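Cahier cellule 2 bras (plateau marbré)
Dernière mise à jour : 13 mai 2025

Reprise après le démontage du rail. Je note dans l'ordre où ça vient, je remettrai au propre plus tard (ou pas).

Rail avant : plaques de montage gauche et droite resserrées, en croix, bras au repos. La droite avait pris du jeu, on le sentait à la main en poussant sur la base. Frein filet moyen remis sur les deux. Trait de feutre sur les têtes de vis, à regarder à chaque ouverture de session. Si le trait est décalé on arrête, on ne « finit pas la série ».

Câbles : le corrugué côté droit tirait quand le bras va chercher loin à gauche. Redonné du mou près de la base, nouveaux colliers blancs. NE PAS serrer les colliers à fond, la gaine s'écrase et le câble de la caméra de poignet décroche au bout d'un moment. C'est ce qu'on a eu en octobre et on avait cherché une journée dans le logiciel pour rien.

Petites cartes sous les montages : connecteurs débranchés, soufflés, rebranchés. Celle de droite (fils rouge et jaune) est la plus exposée quand on passe la main sous le rail. Il faudrait un capot. Demandé à Groen, pas de réponse.

Doigts de pince : passés à l'alcool. Vérif parallélisme avec la cale, ok à gauche, à droite un poil d'écart en bout. Toléré pour du textile, pas pour les petites pièces rigides. Ouverture en butée puis zéro refait dans Firkis. Attention Firkis garde l'ancien zéro tant qu'on n'a pas quitté le menu, j'ai refait la manip deux fois avant de comprendre.

Pièce d'essai : le vert avec Snoopy. Tissu lisse, un peu brillant, qui glisse entre les doigts, donc bon test. Approche basse, doigts écartés, vitesse réduite. 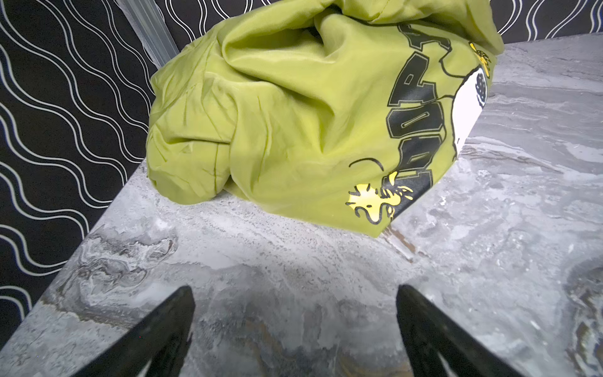

Remarque reçue de Mukusstead entre-temps : avec un tissu pareil ils ne feraient pas l'approche aussi bas, ils ont déjà usé le bout des doigts sur le plateau en cherchant le bord de l'ourlet, et ils conseillent de viser un pli bien rond un peu plus haut, quitte à reprendre ensuite.

Pas faux. Réponse courte : on remonte le point d'approche et on compare. Par contre je garde la prise basse dans un coin, pour étaler c'est elle qui me sert, le pli rond on l'attrape bien mais après on soulève tout le paquet.

Réglages du moment (à recopier sur la feuille collée au pupitre) :
- effort de serrage : 467 dans Firkis, unité maison, ne pas chercher
- vitesse approche : 200
- vitesse transfert : 1 000, à baisser si les deux bras travaillent au centre
- temporisation fermeture : 100 ms

La tempo à 100 c'est peut-être court. À revoir quand la droite sera refaite.

Caméras : poignets, lentilles nettoyées au chiffon microfibre, PAS l'alcool. Calibration main-oeil relancée sur les deux bras. Gauche bonne du premier coup. Droite refusée, puis acceptée après avoir resserré le support. Donc si la calibration droite part en vrille, commencer par le support et pas par refaire toutes les poses.

Panneaux noirs à vagues : contrôlé les trois. Celui du fond gondolait un peu en bas, recalé dans le profilé. Ne rien scotcher dessus, ça fausse tout le recalage du fond et il faut tout recommencer. Les paniers grillagés restent à leur place, le blanc au fond, le noir à gauche, ils sont dans le modèle de collision Bernar. Si quelqu'un les déplace, mettre à jour le modèle, sinon le bras gauche passera là où il croit qu'il n'y a rien.

Essai à deux bras ensuite. Jaquette vert-jaune en tas au milieu avec le sac en toile blanc imprimé, exprès le mélange, pour voir si les pinces se gênent. Point à surveiller : distance entre les deux poignets quand les pinces sont au centre. Bernar laisse passer des poses que je n'aime pas. J'ai ajouté de la marge côté droit, pas encore touché la gauche.
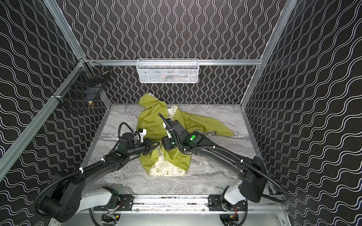
Les deux pinces au centre sur le tas, voyants verts.

Reste à faire :
- capot carte droite (relancer Groen)
- doigts droits, commander un jeu ou surfacer ceux-là
- marge Bernar bras gauche
- nettoyer le rail sur toute la longeur, il y a des peluches, aspirateur puis chiffon sec, pas de graisse en bombe
- imprimer la nouvelle feuille de réglages et jeter l'ancienne, il y en a deux qui trainent et elles ne disent pas pareil

Config Firkis sauvegardée avant de partir, ancien fichier gardé à côté avec le suffixe _avant_rail. Arrêt d'urgence testé, ok aux deux boutons.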